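Nallton 300 Solid-Top Table

Home > Tables > Work and Dining > Nallton 300

Item no. 3710
Price: $1,599
Ships flat in two boxes. Leg set and hardware included.

The Nallton 300 is a full-size table for rooms that get used for more than one thing. Most of the people who buy it eat breakfast at it, clear it off, and then work at it until dinner. It has a solid wood top and four legs that bolt on from below. There is no drawer and no extension leaf. If you need a leaf, look at the Zestalholm instead.

The top is sanded at our shop and given three coats of hard oil before packing. Oil marks more easily than lacquer does, but you can fix it yourself in an evening. A ring or a scratch is rubbed out along the grain, wiped clean, and oiled again. A small tin of the oil comes in the second box, taped inside the lid. Please check for it before you throw the carton out. We get a lot of calls about that.

Dimensions and weight

Length: 177 cm
Width: 85 cm
Height: 74 cm
Top thickness: 28 mm
Weight, assembled: 41 kg
Seats: six, or four with room for laptops

The legs sit close to the corners, so chairs slide in anywhere along the long sides. Each leg has a screw-in foot with a little over a centimeter of adjustment. Felt pads for hard floors are in the hardware bag.

Finishes

Honey (in stock)
Natural (in stock)
Dark oil (made to order, allow five weeks)

Finish samples are free. Write to the shop with your address and say which ones you want. Wood varies from board to board, and the honey finish deepens a little over the first year, more so near a window. Move your placemats and anything else that stays on the table now and then, or you will get pale patches under them. 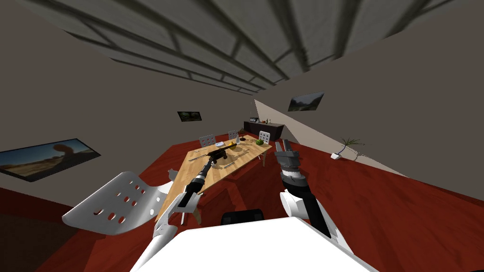
Rendering of a rectangular table with a honey-colored top, set on a red floor.

Assembly

Two people should do the lifting. One person can do the rest. Lay the top face down on the flattened carton with the foam sheet under it. Set each leg on its plate, start all the bolts by hand, and only then tighten them with the supplied key. Turn the table over by lifting it clear of the floor. Do not roll it over onto two legs, as this can bend the plates. Tighten the bolts again after a month.

Everyday care

Wipe with a damp cloth and dry it right away. A drop of dish soap is fine. Do not use spray polish, bleach, or anything with grit in it. Put a trivet under pans. Re-oil once a year, or twice if you have small children or a wood stove. February is a good time if your house is dry in winter.

What buyers say

"Heavier than I expected. It doesn't wobble even when my son leans on the end doing homework. The instructions could use bigger drawings." Akosua Wumbei

"We had the old Prerix table for years and this one is a better height for me. Took off one star because one foot was missing from the bag. They mailed it out and it arrived the same week." Ívar Ingvarsson

"Nice top. I bought the Antwi bench to go with it and the color is close but not the same, so ask for samples of both." Dzifa Alhassan

Delivery and returns

Curbside delivery is included in the price. Carrying to a room of your choice is extra and has to be booked when you order. You have 30 days to return an unassembled table in its original boxes. Made-to-order finishes can't be returned unless they arrive damaged. Report damage within three days and keep the packaging until you hear from us.

Questions about sizes or spare parts go to Tobiloba Amadi at the order desk, 9 a.m. to 4 p.m. Replacement legs, plates, and feet are sold separately under Parts.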